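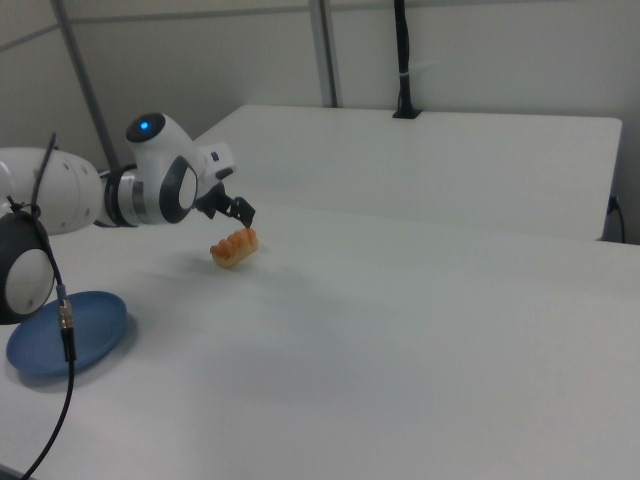

Benedek Pálfi wrote back that the lunch orders were reaching the kitchen fine, they were just printing at the wrong shop. Which explained a fair bit! We've got two dumpling counters on the same account, Kundurcombe and the new one at Dastton, and Dastton only opened in March, so I'd been blaming the new internet connection the whole time.

Anyway, logging what I did, in case it comes back.

First go: restarted the docket printer at Dastton, then the router. Test order from my own phone (one pork bun, pick up). Nothing printed. Rang Kundurcombe and yep, there was my bun, already in the steamer. Sorry, Nam.

Second go: logged into Clusance and checked the store settings. Address right, trading hours right, pick-up radius still on the default of 500 metres. Under Devices, though, both shops had the same printer name. I'd copied the whole Kundurcombe profile across to save myself typing in the menu again (100 items, counting the drinks) and the printer came along with it.

Third go: renamed the Dastton one, saved, logged out and back in. Test order printed at Dastton, but it printed at Kundurcombe as well. Benedek had me clear the old print queue, and 16 dockets came out in one go, poor Nam again.

Two more tests after that, one pick up and one delivery, both to the right counter only. The sold-out button works per shop now too, which I hadn't even noticed was broken.

Still open: the favourite colour of the Dastton banner is wrong in the app, and the laksa is showing no photo. Neither is urgent. Happy for you to close this one and I'll start a new ticket for those.

Cheers,
Jae-hoon Ha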